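Winter walk-round at the Barbridge hall: my checklist, with comments
January 11, 2018

I do this one twice a year, November and again after Christmas, and I write up the notes because the tick boxes never tell you much. Same order as always, front door to back.

1. Front entrance and steps
OK. The handrail is solid now that Flodley have been back to it. Grit bin full. I'd still like a brighter bulb over the door, as it's gloomy by teatime.

2. Fire exits
One pass, one fail. The side door opens with a good shove of the bar, lovely. The back one had stacking chairs across it AGAIN. I moved them and taped a notice to the wall. Please, please don't put them back!

3. Extinguishers and fire blanket
OK. Service tags in date, pins in, gauges in the green. The blanket in the kitchen had slipped off its hook so I rehung it.

4. Curtains, covers and other fabrics
Mostly fine. I go round feeling for frayed hems and anything trailing on the floor where a heel could catch it. The stage curtains came from Clullano and the fire-retardant label is still stitched in, so that's a tick. One loose hem by the piano needs a few stitches before the dance class is back.
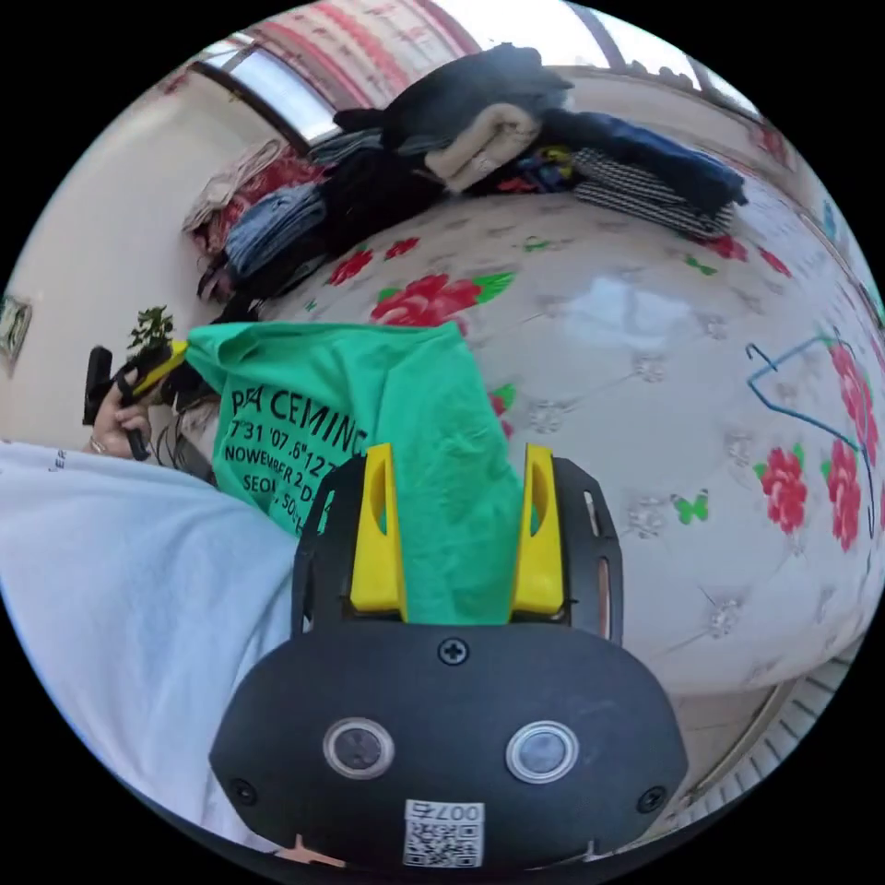
5. Heaters
Needs attention. I like 70 cm clear in front of each one and the one by the stage had 40 at best, with a coat rail shoved up to it. Rail moved. The thermostat clicks a bit but it does work.

6. Kitchen
OK, just. The Benedetti urn has a wobbly lid (mind your fingers, it gets very hot) and I've put a new one on the shopping list. Fridge at 2 degrees, so a bit keen, but I'd sooner that than warm milk.

7. Tables and trestles
OK. Checked the catches on the 600 mm ones, as those are the ones that nip. One was stiff and got a squirt of oil.

8. First aid box
Fail. No plasters at all! Eye wash out of date too. I'm buying both this week, and if you use the last of something, scribble it on the lid.

Still to do: hem, urn lid, plasters, eye wash, bulb over the front door.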